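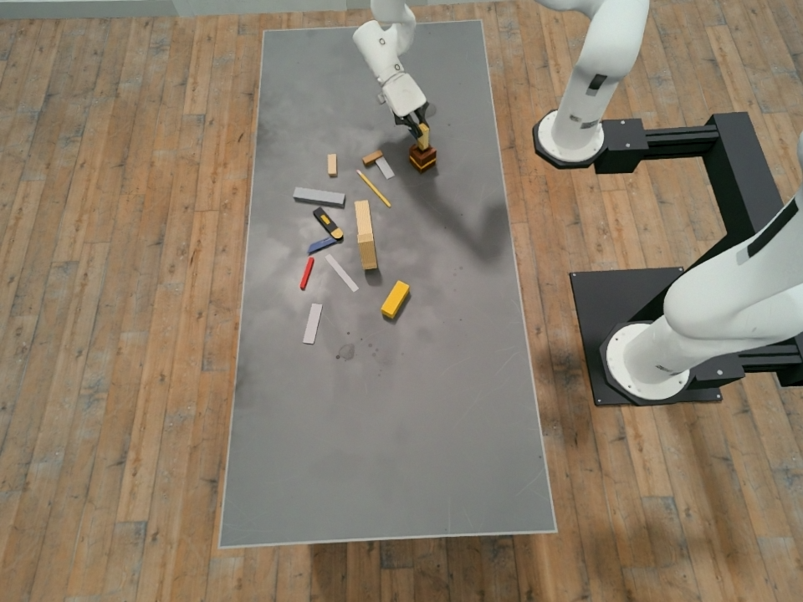 Section 6: Placing, Leveling and Caring for the Tabletop

Read this section after the base of the Vultitz worktable has been put together and all the frame bolts are finger tight. The tabletop goes on last. If you bought the table with the Irnico leveling feet, fit them before you start. If you have the plain feet, skip steps 9 through 14 and use shims.

You will need:

The 6 mm hex key from the hardware bag
A spirit level at least as long as the table is wide
A soft pencil
Two clean blankets or a sheet of thick cardboard
A second person

Caution: The top is heavy and its corners chip easily. Do not stand it on a corner, even for a moment. Do not slide it across the floor on its edge.

6.1 Choosing the spot

The standard top is 2,000 mm long. Leave enough room on both long sides for a person to stand and work, and check that nearby doors and drawers open all the way with the table in position. One short end may face a wall. Leave a gap there wide enough for your hand so you can wipe down the end and reach the last pair of bolts.

1. Sweep the floor where the table will stand. Grit under the feet will mark a wood floor the first time the table is bumped.

2. Mark the position of the four outer feet with the pencil.

3. On a plank floor, try to set each foot on the flat of a board. A foot that straddles a seam may settle later, and you will have to level the table again.

4. Keep the table out of direct afternoon sun if you can. The surface will not fade much, but the finish gets tacky when it is warm and new.
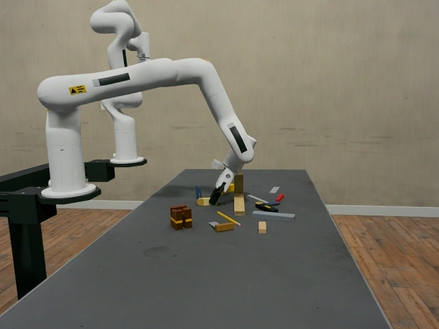
Figure 6-1. Tabletop with one end toward the wall. The pale rim follows the edge.

6.2 Setting the top on the base

5. Lay the blankets on the floor next to the base and place the top on them face down. Check the underside for the threaded inserts. If any insert is missing or sits crooked, stop and contact the store where you bought the table. Do not drill new holes.

6. With one person at each short end, turn the top over and lift it onto the base. Lower it straight down. If it lands out of line, lift and lower it again.

7. From underneath, start all the bolts by hand. Each one should turn freely for at least four full turns. A bolt that binds early is cross-threaded and must be backed out.

8. Tighten the bolts a little at a time, beginning with the two in the middle and working toward the ends. Stop when each bolt is snug. They will be tightened for good in step 15.

Note: The short bolts go through the cross rails and the long bolts go through the end rails. Using a long bolt in a cross rail will push up against the underside of the top and leave a bump that cannot be sanded out.

6.3 Leveling

Do this with the table empty. Screw all the feet in fully before you begin.

9. Place the level across the table at one short end. Find the low corner and turn its foot counterclockwise, as seen from above, until the bubble is centered.

10. Repeat at the other short end.

11. Turn the level the long way and place it near the middle of the table. If one end is low, raise both feet at that end by the same number of turns.

12. Go back and repeat steps 9 and 10. Two rounds are normal. On an old floor it may take three or four.

13. If your table has middle feet, bring them down until they just touch the floor. They should carry weight only when someone leans on the table.

14. Hold each foot still and tighten its lock nut upward against the frame.

15. Tighten all the tabletop bolts, in the same order as step 8. Firm pressure on the short arm of the hex key is enough.

Caution: Never raise a foot so far that the red line on its stem shows. Past that line the stem can bend. If you need more height, order the tall feet, part 414.

Check the level again after a week of use. New floors and thick mats settle, and it is easier to correct this before the table is fully loaded.

6.4 Sealing the surface

Tops with the Lovov finish come sealed from the factory, but the first coat is thin so that you can add a second one once the table is in place. A second coat is recommended if the table will be used for glue, paint, oil or food.

16. Open a window. Wipe the top with a damp cloth, then dry it with another.

17. Stir the sealer. Do not shake the can.

18. Put a small amount on a lint-free pad and spread it in long passes from one short end to the other. Work from the far side toward yourself so your sleeves stay out of it.

19. Wait 30 minutes and wipe off anything that has not soaked in. Any sealer left standing will dry to a cloudy patch.
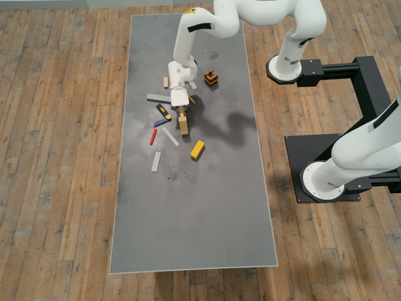
20. Leave the top alone overnight. Light work can begin the next morning. Hold off on clamps, hot tools and heavy boxes until the smell has gone completely.

Do the rim last, using the corner of the pad and hardly any sealer. Runs on the outside edge are hard to see while they are fresh and very easy to see once they have dried. If you find one, leave it until it is hard, then take it down with fine steel wool.

6.5 Everyday cleaning

Wipe up spills when they happen. For daily dust a dry cloth is all you need. Once a week, use warm water with a drop of dish soap, and dry the surface right away.

Do not use:

Bleach or anything containing it
Scouring powder
Furniture polish with silicone
Melamine sponges, except on ink marks, and then gently

Stains from tea, rust or marker should be treated as soon as you notice them. Make a paste of baking soda and water, leave it on the mark for a few minutes, and wipe in small circles. Rinse well. If the stain is still there after two tries, leave it until the next resealing, when it can be sanded lightly and covered.

Fine scratches are part of normal use and do not affect the table. The mottled gray patterns hide most of them. A scratch that catches a fingernail has gone through the seal and should be touched up with the Panasiuk repair stick supplied in the care kit. Rub the stick across the scratch, wait for the wax to lose its shine, and scrape it flush with a plastic card.

6.6 Small parts, blocks and holders

Unfinished wood left standing on the top for months can leave an outline, mostly in damp rooms. Holders, racks and spare blocks should be picked up and wiped under each time you do the weekly cleaning. Thin felt pads help. Use the stick-on kind and replace them when they go hard.

Heavy items with narrow feet should stand on a board. Vises and other clamped tools need a scrap of plywood between the jaw and the underside of the top.
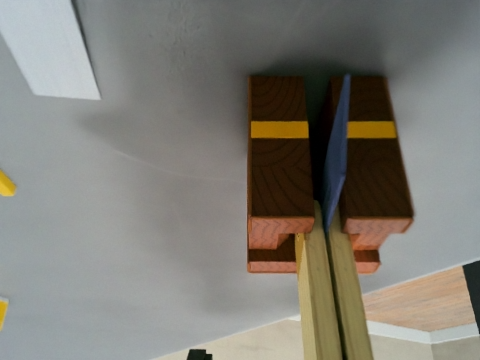
Figure 6-2. Reddish-brown wooden holder on a gray tabletop. Wipe under and between blocks as well as around them.

6.7 Moving the table later

Clear the table completely before moving it. Two people can shift it a short distance by lifting at the end rails. Do not lift by the top itself. For longer moves, or any move through a doorway, take the top off and carry it separately, following steps 5 through 8 in reverse.

Back the leveling feet all the way in before you set the table down in its new place, then repeat section 6.3 from the beginning.

6.8 If something is wrong

Table rocks on two corners: One foot is not carrying weight. Loosen its lock nut, lower the foot until it meets the floor, and tighten the nut.

Top creaks when leaned on: A bolt has worked loose. Check the middle pair first.

Level is right at the ends but wrong in the middle: The middle feet are too low and are pushing the frame up. Raise them off the floor and start again at step 13.

Cloudy patches in the finish: Sealer was left standing. Wipe on a very thin fresh coat, wait five minutes, and rub dry.

Rim lifting at a corner: Do not glue it yourself. Tape it down with painter's tape and request a rim kit, stating the length of your table and the color of the rim.

For replacement bolts, feet and rim kits, see Section 9, Spare Parts.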